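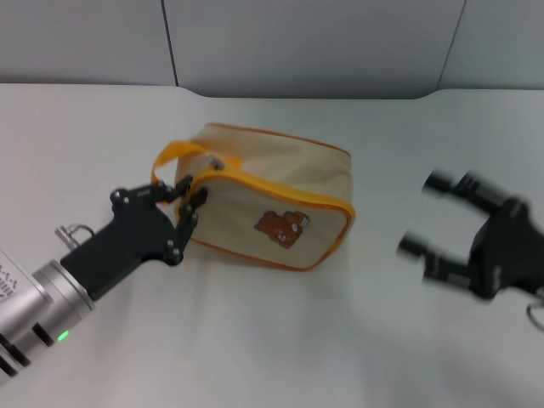

*One gripper on the zipper edge, the other on the move. Training session at Pidholm.*

The engineer who runs the teaching sessions at Pidholm would like it known that the pouch was not her idea. "I wanted boxes," she says. "A box stays a box. Cloth changes shape every time you look at it."

Pidholm wants its arms to handle soft goods, and its method is to have a person drive them. The operator holds a pair of hand controllers, moves, and the arms copy. Each run is saved as a demonstration, and the pile of demonstrations is used to train a program called Platuvance, which is then supposed to do the job alone.

I asked how many runs it takes. "For this one we're at 3,000," she said. I must have made a face. "Yes. For a zipper bag with a bear on it."

She doesn't oversell the results. Platuvance does well when the pouch lies the way it lay in training, and gets worse as it is turned or squashed. The sales page for Grallenport, the packing line Pidholm hopes to sell next July, says the system "learns like an apprentice." I read her the line.

"An apprentice would be insulted," she said. "You show a person twice."
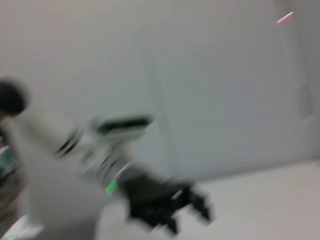
*3 min read*

The other problem is the operators. Pidholm has 17 of them, and they don't move alike. Some creep up on the fabric. Some swing the arm across the table and brake late, and the program picks up that habit along with everything else. "It has no idea which part was the lesson," she says. "If you scratch your nose and the arm twitches, that's in there too."

Her team throws out bad runs by hand, which made me wonder how much labor is being saved. She took the question better than I expected. A competing method from Agbeko has the teacher grab the arm and push it through the motion directly, with no controllers. She has tried it. The feel is better, she says, but guiding two arms at once that way is awkward, and the teacher's body keeps getting in front of the cameras.

So remote control it is – for now. I asked whether she would bet her own money on the July date.

"On boxes, sure."

And on pouches? She thought it over for longer than a sales team would like. "Ask me after another 3,000," she said, and went to see who was driving the next shift.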